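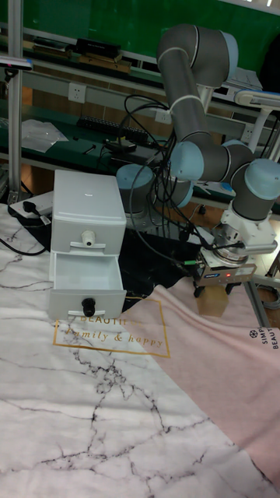
A visit to the spring open day at Virnus, Filtstead

2022-04-01
By Nayeli Mamani

Posted in: Days Out, Home Storage, Fabrics

Virnus opens its building in Filtstead to the public two times a year, once in spring and once in August. I had missed the last few and went this time mainly for the table coverings, as we are redoing the spare room and need something to put over an old desk. I ended up spending as much time on small storage.

The building is a former seed warehouse behind the bus station. Parking is on the street. I came by train and walked, which took 40 minutes with a wrong turn at the canal. Admission is free, but you sign in at the front desk and get a paper sticker to wear.

The ground floor is offices and a long hallway with coats in it. The rooms open to visitors are upstairs, 4 of them, and you can take them in any order. There was a printed sheet with the room names, and the staff were happy to answer questions if you waited for a gap.

Storage

Small drawer units are what Virnus is known for locally, and the two-drawer one is the basic model. It is white plastic, low enough to go on a desk or a shelf, with one round knob to each drawer. On the unit out on the worktop the top knob was white and the bottom one black. I liked that more than I expected to. In our house the question "which drawer?" comes up daily, and "the black one" is a short answer. The knob sits in the middle of the drawer front, so you can pull it with either hand.

A drawer this size is best for things you use every week: tape, scissors, spare keys, batteries. I asked about weight and was told to keep heavy items in the bottom drawer, and not to leave both drawers open with something heavy in the top one. The drawers lift out for washing. You pull to the stop, tilt the front up and draw the whole thing toward you. Warm water and dish soap are enough.

There are no dividers in the box. Broma, a smaller firm that shares the upstairs floor, sells cardboard trays that can be trimmed with scissors. I bought a pack at the desk and they fit our kitchen drawers too, after some cutting.

Fabrics

The cloths were the reason for my trip. Ccori supplies them, and the same patterns were laid out on the tables and hung in the end room on wooden rails, where you could handle them.

The marble print comes in two versions. The white one has thin gray and black veins that branch all over it, and the black one has faint white streaks. I had only seen marble prints on shelf paper before and did not think much of them, but on cloth the pattern is softer. The pale pink has no marbling and is the one I would choose for a bedroom. Laid next to the white it looks warmer than it does hanging by itself, so ask to see the two together.

I took a hem sample of the white home with me. It is a medium weight, a little stiff at first, and it loosened after one wash. The colors held. I ironed it on the back, on a low setting, as the label said.

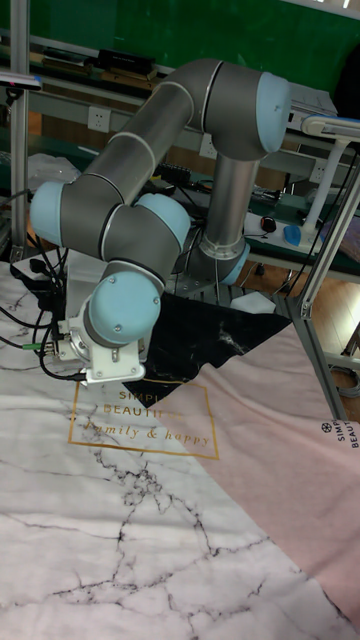
Can you use two or three of these cloths on one table?
It works well if the bottom cloth is the largest and lies flat before the next one goes on. Smooth each layer from the middle outward, and keep the overlaps away from where you set down cups or write.

I tried this at home with two old tablecloths before ordering anything. The place where they overlapped made a small ridge that I could feel under a sheet of paper. For a display table or a sideboard it does not matter. For a desk I would buy one cloth in the right size.

One of the white marble cloths has lettering in a gold rectangle, with the words "SIMPLE BEAUTIFUL" and "family & happy". This divided the people I was standing with. One woman wanted it for her hallway table. I would rather have the veins without the words -- the staff member at the rail said a version without lettering can be ordered, but the wait is longer. If you do buy the one with words, think about which way the cloth will face before you trim it. A second cloth on top can easily cover part of the text.

Lunch and the shop

There is no cafe in the building. A table in the hallway had tea, coffee and rolls, and you put money in a tin. I ate mine on the steps outside and went back up for the end room, which was quieter after one o'clock.

The shop is a counter by the front door. They had the two-drawer unit in stock, the Broma trays, and a bin of cloth remnants sold by weight. The remnants went quickly. Larger cloths have to be ordered and are mailed to you. According to the sign by the counter, last year's two open days brought in 1172 visitors, and it did feel busy on the stairs in the morning.

I ordered the white marble without lettering for the desk and carried one drawer unit home on the train. It fits in an ordinary shopping bag if you stand it on end and tape the drawers shut. The roll of tape at the counter was free to use.

Getting there: the station is on the north side of town and the canal path is signposted as far as the bridge. After the bridge, keep left. The stairs are steep and the elevator is small, so call ahead if you are bringing a stroller. The next open day is in August, and the date goes up on the door first.

Contact the editor | Copyright 2022 Nayeli Mamani | Back to top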